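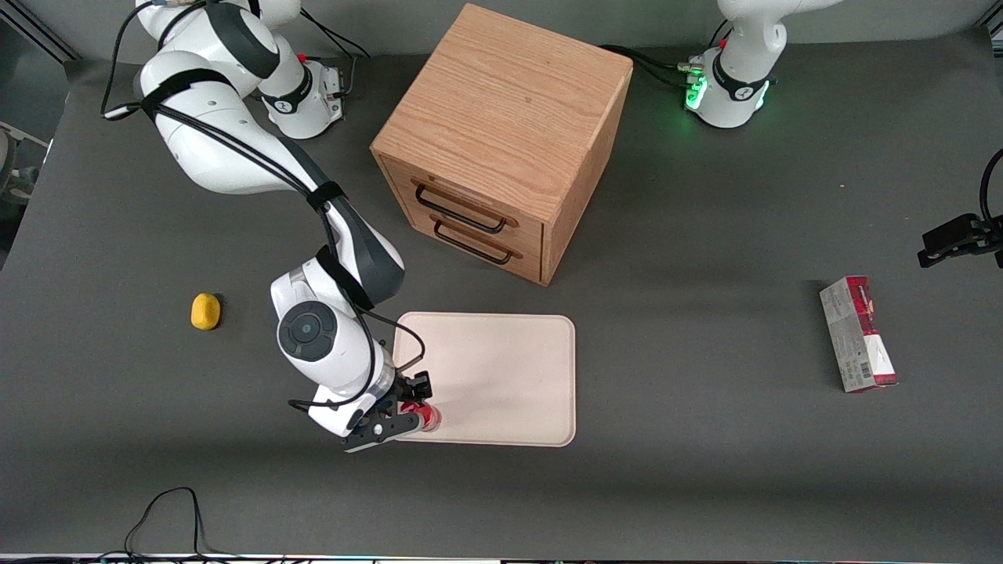
A small oak-colored cabinet with two drawers, and a tray in front of it.

How Does a Drawer Work?
By Gönül Dursun

You probably open a drawer every day. You get out socks, or a spoon, or a pencil. A drawer is a box with no lid that slides in and out of a bigger box. The bigger box is called the cabinet, or the case.

The parts

The part you see when a drawer is shut is the front. Behind it are two sides, a back and a bottom. The bottom is usually a thin sheet, because the four walls do most of the work of holding the box together.

The cabinet in the picture has one drawer on top of the other. Each has a black metal handle shaped like a U. A handle like this is called a bar handle. Your fingers go behind the bar, and you pull.

Some drawers have round knobs. Others have no handle at all, only a gap cut in the wood for your fingers.

What makes it slide?

When two things rub together, they slow each other down. This is called friction. An old wooden drawer slides on strips of wood called runners, and there is a lot of friction. People used to rub candle wax on the runners to help, and some still do.

Many newer drawers have metal slides with little balls inside. The balls roll, and rolling is easier than rubbing.

Why do drawers get stuck?

Wood takes in water from the air. In a damp August a wooden drawer can swell and become too tight. When the air dries out, it shrinks again.

A drawer can also jam if you pull on one side only. It turns a little and its corners press against the case. Push it back in, then pull from the middle.

Drawer or tray?

A tray is flat with a low rim. Everything on it is easy to see and easy to reach. The tray in the picture has rounded corners, and there is a small red object at one corner of it. A drawer hides things and keeps dust off them, but you have to remember what you put inside.

Use a tray for things you need right now - paints, beads, a snack. Use a drawer for things you want to keep for later.

Try it

Find a drawer at home and ask a grown-up if you may empty it. Slide it in and out. Now put in 6 heavy books and slide it again. Is it harder to pull? More weight presses down on the runners, so there is more friction.

Wipe the inside with a damp sponge before you put everything back, and let it dry first.

Words to know

Case: the outside box that holds the drawers.
Friction: the force that slows things down when they rub.
Runner: the strip a drawer slides on.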